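Brunska round wicker basket, one summer of use

Posted by Bernice Ametepe, September 9, 2020

Quick one tonight, I have tomatoes on the stove. People keep asking about the basket so I'm just going to do the basket.

Short version: good basket. Too expensive. I'd buy it again on sale and I'd skip the liner they try to sell you with it. Three and a half out of five, maybe four if you never wash anything.

Long version follows.

Why a basket at all

I've been trying to get produce out of plastic bags since last December. Not a big moral thing, I just got tired of finding liquid cucumbers. Everything went in the crisper drawer and the crisper drawer is where food goes to be forgotten. So the plan was to put as much as I can out where I see it. Onions, potatoes, squash, tomatoes, stone fruit, corn when it's only in the house for the afternoon anyway.

First try was a glass mixing bowl. Pretty. Bad idea. No air at the bottom, peaches sat on each other and went soft on the underside where I couldn't see. Second try was a wire thing from Plila, three tiers, hangs from a hook. Dents everything. You get a little diamond pattern on your pears. Also onion skins come through the gaps and land on whatever's below, including you.

So, wicker. Low, wide, air from the sides, soft enough not to bruise. Brunska makes a round one in three sizes and I got the middle. 12 inches across. $60 at the kitchen store downtown, which made me stand in the aisle for a while.

What it's like

Heavier than I expected. Dark brown, tight weave, flat bottom. Doesn't rock, which matters if you've ever had a cheap one that tips when you take one lemon out. Low sides. You can see everything in it in one look, and to me that's the whole point of the thing. 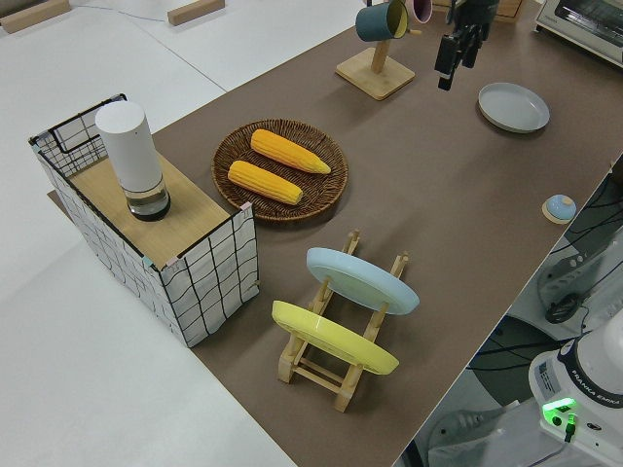
Corn in the basket. The color runs darker in some light than others.

Smell: yes, for the first week or so. Sort of hay and varnish. I left it out on the porch for two days and it faded. My brother-in-law says he can still smell it. I can't.

Weave is tight enough that grapes don't get stuck. Cherry tomatoes fine. Garlic skins do work their way in and you need a dry brush to get them out, an old toothbrush does it. Beans, no, don't try beans, the ends poke in and snap off.

No loose ends on the inside that I've found. On the outside there was one sharp bit near the base, I snipped it with nail scissors and forgot about it. At sixty bucks I shouldn't be snipping anything but there you go.

How long things keep

What people write to me about. OK, from my notes, all in the same kitchen, no air conditioning, windows open most days:

Peaches. Single layer only. A day or two longer than in the bowl. You catch the soft one in time and eat it over the sink.

Tomatoes. Stem side down. Great. Never going back to the fridge for tomatoes, they taste like nothing out of the fridge.

Onions. Fine, but they need their own basket. Don't put them in with potatoes, everybody says this and everybody is right.

Potatoes. Too much light on the counter. They went green on me by the second week. Back in the cupboard in a paper bag. The basket isn't to blame for that, it's just not a potato place.

Corn. I want to talk about corn.

Corn is really a same day food. You buy it, you eat it. If it's going to be tomorrow then leave the husks on and put it in the fridge, I don't care how nice your basket is. But if it's already husked and dinner is in an hour then the basket is the best spot for it. It doesn't roll. That sounds like nothing until you've had an ear go off the edge of the counter and under the stove. Low sides, a bit of grip from the weave, it stays put. 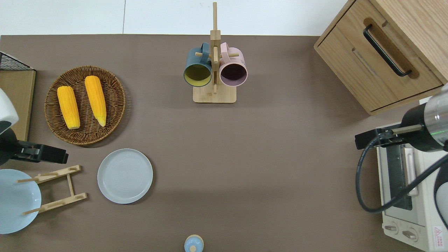 Rhonda Sandhu wrote in after my last corn post to say she wouldn't leave husked corn out at all, not even for an hour, and that her mother wrapped it in a damp dish towel the second the silk was off. She also wants it known that a wicker basket is the worst place for anything damp, so if you do the towel, do it on a plate.

Fair on both. The towel thing I've since tried and the kernels do stay plumper, I'll give her that. An hour dry on the counter didn't do much harm to mine, but it was good corn picked that morning. Older corn I'd wrap.

The damp problem

Since Rhonda brought it up. This is the real knock on the Brunska.

You can't wash it. The tag says wipe with a barely damp cloth and dry right away. Which is fine until a plum goes. A plum went on me in July. I was gone for the weekend, I came back, there was juice down in the weave and it was sticky and there were fruit flies having the time of thier lives.

What I did: warm water with a drop of dish soap on a toothbrush, as little as I could get away with. Then a second pass with plain water. Then upside down on a cooling rack by the window with a fan on it overnight. It worked. There's a slightly darker patch now if you know where to look. No mold, no smell. But it was an hour of my life plus the fan, and with the glass bowl it would have been thirty seconds in the sink.

They sell a cotton liner for this. $18. It's a circle of cotton with elastic. It bunches in the middle, it slides up one side when you take fruit out, and it blocks the air, so now you have a bowl again. Skip it. I fold a paper towel in the bottom in peach season and toss it when it looks bad. If you want cloth use a napkin.

Tanner Bélanger asked if you could seal the thing with something, a spray or whatever. I wouldn't. Food sits on it. And a sealed basket isn't going to breathe the same.

Where to keep it

Not next to anything that gets hot. I know, obvious, but look at your own kitchen. The free bit of counter is nearly always the bit next to the oven or the toaster oven or the kettle, and it's free for a reason. Mine lived by the toaster oven for the first couple weeks and the fruit on that side ripened way ahead of the fruit on the other side. I thought I had a bad bag of nectarines. Nope. Warm side, cool side.

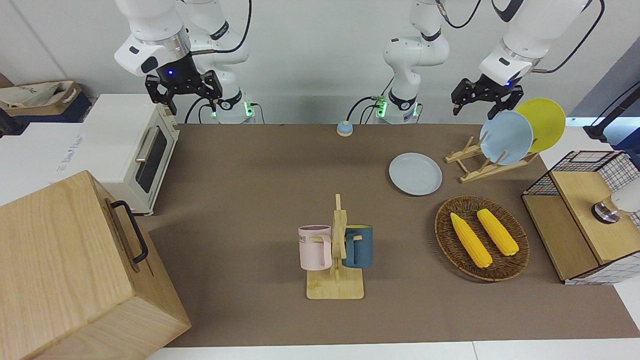 Same goes for direct sun. And same goes for dish racks. Drips. If your rack is on the counter, give the basket plenty of room, wicker and splashes don't mix, see plum disaster above.

Best spot I found is the far end of the kitchen table, out of the sun, where people walk past it. Fruit gets eaten when people walk past it. Half the reason our food waste went down is just that the kids grab a nectarine on the way out the door now.

Moving it around is easy enough. No handles on mine. You put both hands under and lift, it doesn't flex. With a full load of apples it's still solid.

Versus the others

I borrowed a Forberg from Anahera Treloar for two weeks to be fair about this. The Forberg is half the price. Lighter, looser weave, deeper. The depth is the problem for me. Deep means layers, layers means squashed peaches. If you mostly keep onions or oranges you won't care and you should get the Forberg and spend the rest on oranges. It did squeak when I picked it up. Hers is a few years old though so who knows.

Zacharias does a very nice oval one. Very nice. I've only handled it in the store. It costs more than the Brunska and I couldn't make myself do it. Long shape would be better for corn and for cucumbers, I'd guess. If anyone owns one tell me how it wears.

And then there's the thrift store. My neighbor has a no-name wicker tray she bought in 2000 and it's still on her table holding lemons. It has a chewed spot from a dog. Otherwise perfect. She paid next to nothing for it. I think about that tray more than I'd like when I look at my receipt. Before you spend anything, go look in the thrift store by the picture frames, there's always a pile of baskets there. Check the bottom for stains and give it a sniff. If it's musty put it back, that doesn't come out.

One more thing on looks, people care, I care a bit too. It's brown wicker. It goes with wood, it goes with colored mugs, it goes with whatever you've already got sitting out. My kitchen doesn't match and it looks fine in there. If yours is all chrome and white it'll look like a basket somebody left behind.
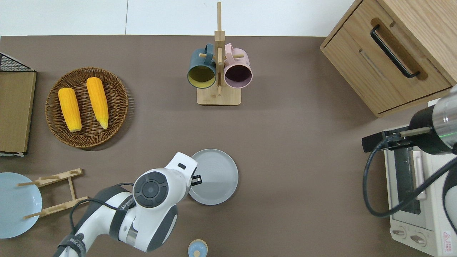

Complaints, quickly

Price. Said it.

Can't be washed. Said that too.

The sizing on the box is confusing. It gives the outside width in big numbers and the inside width is nowhere. You lose some to the rim. Measure in the store if you can.

The tag is glued on the bottom and leaves gunk. Cooking oil on a rag gets it off but go easy or you've got an oily basket.

Packaging was a lot of plastic for a thing I bought to get away from plastic. Come on.

Who should get it

You eat a lot of soft fruit and tomatoes, you have a table or counter away from the heat, you'll look in it every day. Get it, on sale, middle size. The small one holds nothing and the big one needs its own table.

Who shouldn't: anybody who goes away a lot. Anybody with a cat that scratches. Clifford Doucette emailed me a photo of what his cat did to the big size and I'm not going to post it, it was grim. Wire for him. Sorry about your pears, Clifford.

I'll do another post when I've had it through a winter, squash and citrus and so on, dry heat might do something to the weave. Leave questions below, I definately read them, just not tonight. Tomatoes are starting to stick.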